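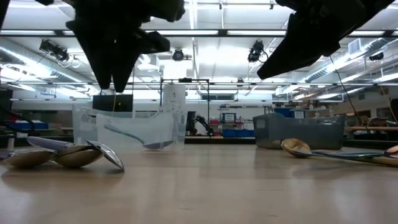

Spoons on a pale wooden tabletop.

Traleck Table Oil, Clear

Traleck is a penetrating oil for bare or previously oiled wood. It is made for kitchen and dining tables, benches, shelves and desks. It dries to a low sheen and darkens most woods slightly, about as much as wiping them with a damp cloth.

Sizes: 100 ml, 1,000 ml
Color: clear
Sheen: low
Coats needed: two on most woods, three on new oak or ash
Made in: Retley

Before you start
The wood must be dry and free of wax, varnish and polish. Sand lightly along the grain and vacuum up the dust. Short scratches can usually be sanded out, but deeper marks will still show after oiling – try a hidden spot first if you are unsure.

How to apply
Stir the oil well and do not thin it. Spread a small amount with a lint-free cloth and leave it for 15 minutes. Wipe off everything that has not soaked in, including along the edges and underneath. Let it dry overnight before the next coat. The table can be used gently the next day, but keep standing water and hot pans off it for a week.

Cloths soaked in oil can heat up and catch fire on their own. Lay them flat outdoors to dry, or put them in a metal container filled with water, before throwing them away.

Cleaning and upkeep
Wipe the surface with warm water and a little mild soap. Avoid scouring pads. When the wood starts to look dull, one thin coat is enough.

Which product do I need?
For painted furniture, see Dobre Clear Wax. For garden tables, use Grurkow Outdoor Oil. Traleck is for indoor use only.

The 1,000 ml can has a new screw cap starting in June. The oil inside is the same. Questions about older finishes can be sent to Orsolya Katona at the order desk – please include the type of wood and what was last used on it.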